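Print this page | E-mail this page

Section 4: Two-arm hold test

I run this one at home after any change to the grippers. My bench program is called Usener, and speed stays at 15 percent.

1. Lay the remote flat, long side toward you, between the two arms.
2. Park anything else (plate, bottle, whatever) on the far side of it.
3. Close left first, then right.

Remote between the grippers, both views:

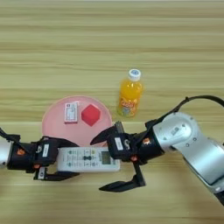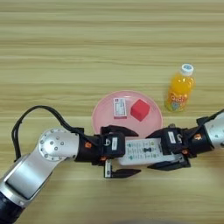 4. Lift 40 mm, wait 12 seconds, set it down again.

Note: if the remote twists, redo the zero in Section 3. Mine needed it twice in November!

CAUTION: Keep your fingers out from between the grippers, even when paused.

Related:
Levell wrist cable routing
Ullwood bench clamps

Questions? Ask Rohani Osman | © Fitriani Mandagi | Back to top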